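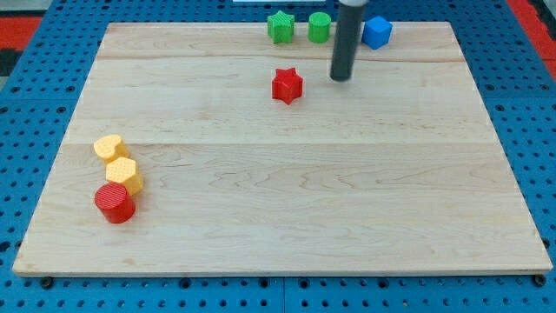

Slower is fine by me if it goes where I point it, Iveta Vaněk told us on Friday, after a long shift with both controllers.

Tuveck has spent December pushing small blocks around a wooden board, and calls it work. The plain rod arm ran 329 trials on the Darero controller and 329 on the Korkside. Darero was quicker — and missed its mark 211 times. Korkside missed eight.

Stars gave both the most bother. Full results are free on request from Marcela Slanina at Tuveck.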